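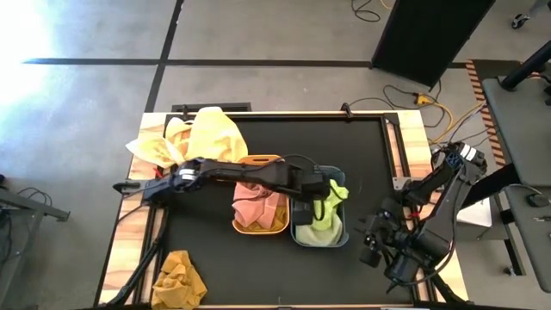

Two arms at work over the cloth-sorting table in the Juma shared workshop.

The Juma workshop was honored to receive members of the Prirkotico makers' circle on 30 January 2018 for the first open evening of its Retent project. Retent is a two-arm table built by Austra Petrauskas and Pornthip Sombatkul for the handling of household cloth.

Ms. Petrauskas, who was responsible for the frame and wiring, began the build in August at her home and moved it to the workshop when it outgrew the spare room. The work surface is matte black with a light wooden border. Each arm carries a gripper, and colored cloths and plastic bins serve as the test material.

Ms. Sombatkul presented the control software, named Venckus, and the practice log kept by the two builders. The log holds 2,946 attempts, of which 433 were made with a single cloth. "A shirt never falls the same way twice, and the program has to accept that," she told members. She added that cable routing had taken up more evenings than the code.

Questions from the floor concerned safety and cost. Members were advised to keep both arms at low speed during any change to the program. The parts list and wiring notes may be consulted at the workshop desk, and places for the next build course are limited to 6.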